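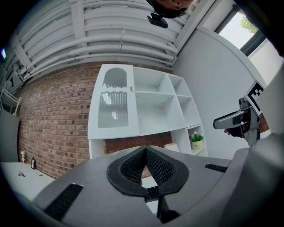

Roswitha Marti cleaned offices for Gisler for 18 years. Since January she has spent her mornings tidying the same desk over and over, with a gripper in each hand, so that a machine can learn to do it. Gisler plans to put cleaning robots from Pulora into its larger buildings, and eight of its cleaners have moved to the new training team.

The pay is the same and the hours are better. The shift ends at 2 p.m. What has changed is the pace. Marti used to finish a floor in one go. Now she repeats one small job, with a target of 50 recordings a shift.

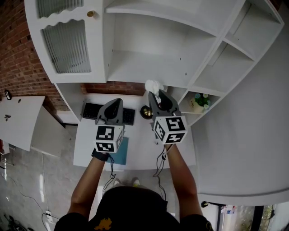
Much of the work is deciding what counts as clean. The cleaners write the task lists themselves, which the engineers didn't expect to need. Picking up a crumpled tissue at the back of a desk, past the keyboard, takes a cleaner no thought, but with grippers it has to be done slowly and the same way each time. Putting things on shelves is harder, and wrists get sore. The team asked for longer breaks and got them.

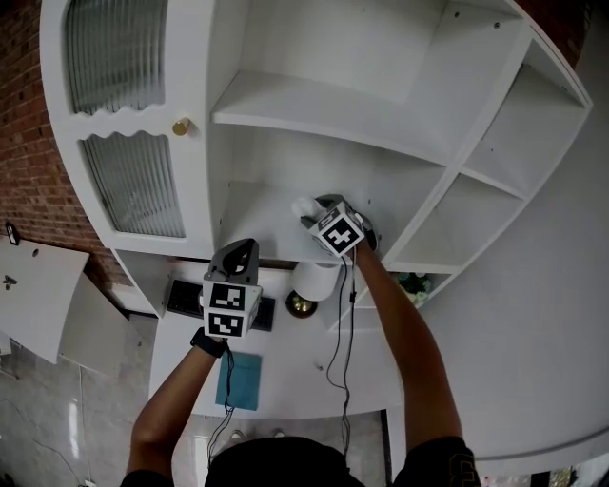
Concetta Amato wants to know what happens when the recordings are finished, and says she has asked twice. Gisler has promised the team jobs through the first rollout, as robot supervisors or back on the floors. There is nothing in writing beyond that.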